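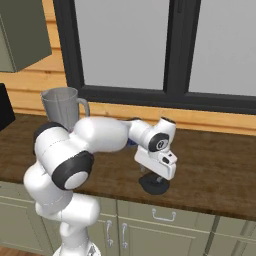
## Totura, and why I gave up on page 87

Parisa Farahani lent me this one in December with a note tucked inside the cover: "Trust me." I do trust her, mostly. She was right about the last two.

*Totura* is a first novel by Tsung-han Lu, and the jacket calls it "unforgettable" and "luminous". I've been let down by luminous before. It usually means a lot of weather.

The plot, as far as I got: a retired surveyor named Ko moves to Truro to map a village his late wife may have made up. Good idea. I'd read that book. But Ko keeps stopping to remember things, and each memory has another memory folded inside it, and by page 87 he still hasn't unpacked the kettle.

The sentences are fine. Some are better than fine – there's a paragraph on damp maps that I read out to Siu-ming over breakfast, and he put his toast down for it. What I don't believe is the talk. Ko and his landlady speak like two people who have read the same essay on grief. Who says "absence has its own postcode" while asking for the rent?

Pui-shan Shih says it all comes good in the second half. People always say that about the second half. If a friend made me sit through two hours of dull film first, I'd want to know why.

I may go back to it. Parisa wants her copy by the end of the month, so I'd have to be quick, and I've already started the new Derorum paperback, where someone is missing by page 2.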